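Notes on the white shelf unit and its posts
2020-03-12

The small Pandanau unit has been rebuilt. It was the last white piece from the old workroom and the one I had put off longest, mainly for lack of the assembly sheet. Agathe Pons found a copy in August and posted it to me, and I filed it so well that I lost it again.

The sheet covers two versions, Serra and Pando. They share the same frame and differ only in post length. Mine is the Pando, with a nominal post spacing of 42 cm. I worked on a dark surface throughout – white parts disappear on a pale one, and I have spent enough time feeling for a missing post by hand.
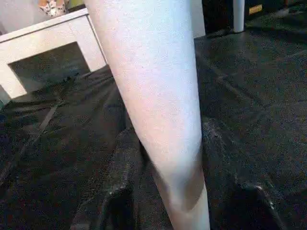
Measure the spacing at the foot as well as at the top. On my unit the two readings differed by 4 mm, and the error was in the way I had set the post down. Lifting it and turning it a quarter turn took most of the difference out.

Sinico sells replacement posts at 28 cm, which suit the Serra. They are too short for the Pando and cannot be extended without a sleeve. I bought one before reading the sheet properly. It now holds up a bean plant.

Longer tubes should be held at two points when they are moved or lined up, one near the lower end and one near the middle. Held at one point, a tube swings and the lower end scuffs the paint on whatever it meets. A cloth on the table helps with this too.

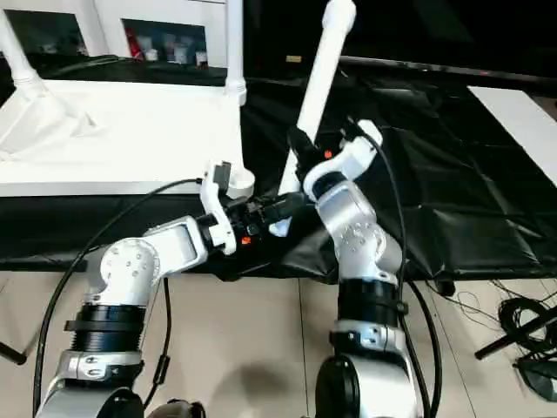
Cleaning and marking

Wipe each post with a barely damp cloth and let it dry standing up. I mark the foot in pencil, with an arrow toward the front of the unit. Tape leaves a residue on matte paint, and after 17 months on a shelf it takes spirit to remove.

The remaining job is leveling. The floor in the new room falls toward the window, and I have not decided between felt pads and a thin packer under the two low corners.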